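Chapter 4

Gathering Examples by Hand

Most of the methods in Chapters 2 and 3 began with a set of examples already on disk. This chapter is about where such a set comes from. Someone has to decide what the task is, go to a place where it can be done, and do it over and over while the motion is being recorded. The choices made during those hours limit what the trained system can do, and few of them can be repaired afterward.

By the end of the chapter you should be able to write a task sheet, plan a collection day, decide which recordings to keep, and say in plain terms what a finished set does and does not cover. The running case is a packing task: moving wrapped snacks between a carton and a surface in an ordinary bedroom. We follow it from the task sheet to the final split.

4.1 Why hand-held tools

There are two common ways to get examples of a gripper doing something useful. In the first, an operator steers a robot arm from a distance and the arm's motion is logged. In the second, the operator holds the gripper and does the job directly, with a camera fixed to the tool. The first way records motions the arm is known to be able to make. The second is quicker to set up and can go wherever a person can go, including small bedrooms, stairwells and kitchens with narrow doors.

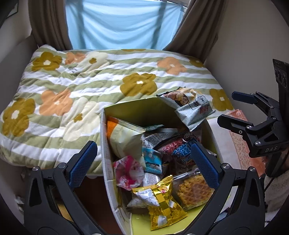

The cost of the second way shows up later. A person can twist a wrist or lean across a bed in ways that a fixed arm can't follow, so some recordings will have to be thrown out when the motions are checked against the arm's reach. Section 4.6 covers that check. For now it is enough to know that an operator should work at a steady pace, keep the elbows fairly close to the body and avoid reaching from odd angles.

Camera placement matters too. A camera on the tool sees what the fingers see, and the view changes with every movement. This helps with fine positioning – the fingertips and the object stay close together in the view – but it makes it hard to tell where the tool is in the room. The system has to work out its position from things that stay still, such as window frames, furniture edges and patterned fabric. A bare white wall gives it very little to work with. When you choose a room, stand where the operator will stand and look at what lies behind the task.

4.2 The task sheet

A task sheet is one page. It states the starting arrangement, the ending arrangement, what counts as done, and what the operator may change between recordings. For the packing case, the sheet was written by Leire Gallardo and revised twice. The first version said only "pack the snacks." Two operators read it and did different things: one placed each packet flat, the other dropped packets in from above the rim. Both were reasonable, and the mixed set trained poorly.

The revised sheet said that each recording covers one packet, picked up with the fingers closing across its narrow side and let go inside the carton below the rim. It also listed what should vary. Operators were to change the order of the packets, the angle of the carton and the side of the table it stood on. They were to leave the lighting alone within a block and note it when a new block began.

Soft packaging needs a line of its own on any sheet like this. A sealed bag has air in it and changes shape when squeezed. Shiny film throws back light from a window, and the bright patch moves as the camera moves. Clear film is harder still. If the sheet doesn't ask for these items by name, operators tend to reach first for whatever is easiest to hold, and the difficult ones end up rare in the set.

4.3 How many, and how different

The plan for the packing case called for 1575 recordings. After the checks in Section 4.6, 750 were set aside for the first round of training, and the rest were held for later rounds or dropped. Students often ask whether the larger number would have been better from the start. The answer depends on how different the recordings are from one another. Many near copies of one motion teach the system that motion and little else.

A useful habit is to plan in blocks of 22 recordings. Within a block the room and the table stay put while the packets move. Between blocks something larger changes: the height of the surface, the place where the operator stands, or the room itself. Blocks also make it easy to keep training and test material apart. A whole block goes to one side or the other and is never divided.
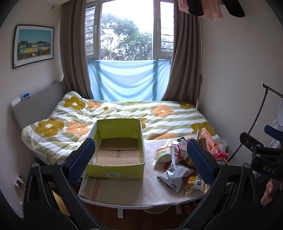

Covadonga Peñalver, reading a draft of this section, objected that blocks can hide a problem. If every block begins with a full carton and a clear surface, she wrote, the system will see far more of the beginning of the job than the end, and it will do badly on the last two packets. Her advice was to start some blocks halfway through. The exercises at the end of the chapter follow that advice, and Exercise 4.9 asks you to measure the difference.

Her point applies to mistakes as well. An operator who fumbles a packet usually wants to stop and start over. If the packet is still within reach, it is better to carry on and pick it up again. Recoveries are worth having in the set, provided they are marked. A dropped packet that ends up out of reach closes the recording, and it is marked as failed.

4.4 Working with two tools

Some tasks need two hands. One tool steadies the carton while the other places the packet, or both lift a wide bag together. Two tools mean two recordings that must line up in time. The usual method is to start both, hold them so that each camera sees the other tool, and make one sharp movement that shows clearly in both. Do the same at the end of the block. If the gap between the two recordings has changed from start to finish, one clock is drifting and the block needs correcting before use.

Cables deserve a moment before each block. Leave enough slack for the longest reach on the task sheet, and make sure that no cable passes between the fingers and the work.
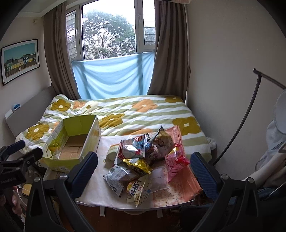 4.5 Keeping notes during collection

The notes for a block should be written when the block ends, while the operator still remembers it. Four entries are enough: the block number, the operator's initials, what was changed since the last block, and anything that went wrong. In the packing case Hugo Tejada kept the notes on paper and typed them up the same evening. Several odd results in the first round of training were later traced through those pages – among them a block in which the carton had been turned the wrong way for every recording.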